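Household Buying, Session 8: Sale prices, bundles and the cost of a cupboard

We use cookies to remember your settings and to see which handouts get read. By carrying on you agree to this. Accept | Manage choices

Notes to go with the evening class, Dillholm Adult Learning. Please bring a calculator (the one on your phone is fine) and, if you still have them, the receipts we looked at in Session 7.

Welcome back, everyone, and a special welcome to those of you who moved over from Boris Šindelář's Thursday group. I know we ran out of time last week just as the talk was getting good, so I have written these notes out a bit more fully than usual, and you can read them at your own pace with a cup of tea.

1. The crossed-out price

Most of us, when we see a price with a line through it and a smaller one beside it, look at the gap between the two. It is a very natural thing to do and I still do it myself! But the gap only tells you something if the higher price was really being charged, in that shop, for a decent stretch of time. So the first habit I would like you to pick up is to write down the ordinary price of things you know you will want before any sale begins. A page at the back of your diary will do very well.

Take the pan set that Anežka Baláž told us about. The ticket said it had come down to 237 from 500, which sounds marvellous, a saving of 263. She had noted the same set in January at 260, so measured against what she would have paid then, the saving was 23. Still a saving, mind you, and she is very pleased with the pans. It just wasn't the saving on the ticket.

Exercise A. Choose three items you expect to buy for the house this winter. Note the price of each in two shops, once a week, until we finish the course. Put the delivery charge in a separate column, please, as several of you mixed the two together last time and we got into a terrible muddle.

2. Price per piece, and price per use

Sets are usually sold by the number of pieces, and the number is often printed larger than anything else on the box. Do check what is being counted. Lids count as pieces, and so, quite often, do hooks, rings and little storage bags. If a set of eight storage tubs turns out to be four tubs and four lids, you have bought four tubs, and you should divide by four.

Then there is price per use, which Oldřich Čierny argued about so cheerfully that we had to be asked to leave the room. His point was a fair one: you can't know in advance how often you will use a thing. I agree, you can't, but you can make a sensible guess from what you own already. If the garlic press at home comes out twice a year, a nicer garlic press will probably come out twice a year as well.
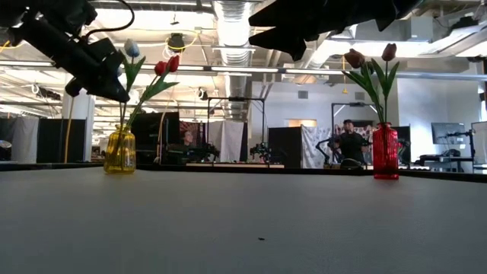 Page last changed: Wednesday, October 31, 2018

3. Delivery thresholds

This is where I lose the most money myself, so please take it in the spirit of a confession. A shop offers free delivery over a certain amount, your basket comes to a little less, and off you go looking for something small to top it up. Suppose your basket is 32, delivery is 4 and the threshold is 40. Paying for delivery costs you 36 altogether. Adding something at 8 costs you 40. If you were going to buy that something anyway, lovely, you have done well. If you weren't, you have paid an extra 4 for an object you now need to find a shelf for.

Exercise B. Work the same sum again with delivery at 6, and then with a top-up item costing 11. Write one sentence for each saying what you would do and why. There is no single right answer here, and I do want to read the sentences.

4. Vouchers and codes

Ľudovít Kolář asked whether a percentage voucher or a fixed amount off is better. It depends on the size of the basket. Ten per cent off and 5 off are worth the same at a basket of 50; under that, take the fixed amount, and over it, take the percentage. Always look for the small print on whether items already reduced are left out, as they very often are. Check the end date too, and whether the code can be used with another one.

For next time

Finish Exercises A and B, and read the chapter on guarantees in Ondrejka, skipping the long table. Copies are in the office if yours hasn't arrived. We will start with returns, and who pays the postage on them, which a good many of you have been asking about since the first week.

Bianka Oláh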